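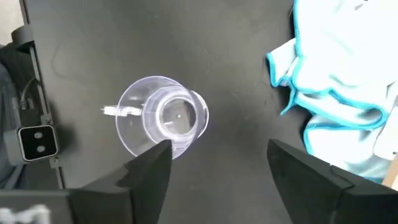

A clear plastic cup on the table beyond the fingers of the gripper at Marnbridge.

For most of January the arm at the Marnbridge workshop behaved beautifully, and then one morning it squeezed a cup flat and went on squeezing. The stop button did its job — thank goodness — but it took the team 4 days to find the fault, a worn force sensor that had been reading low for weeks. They now check it every 8 hours, and I must say I slept better for hearing it.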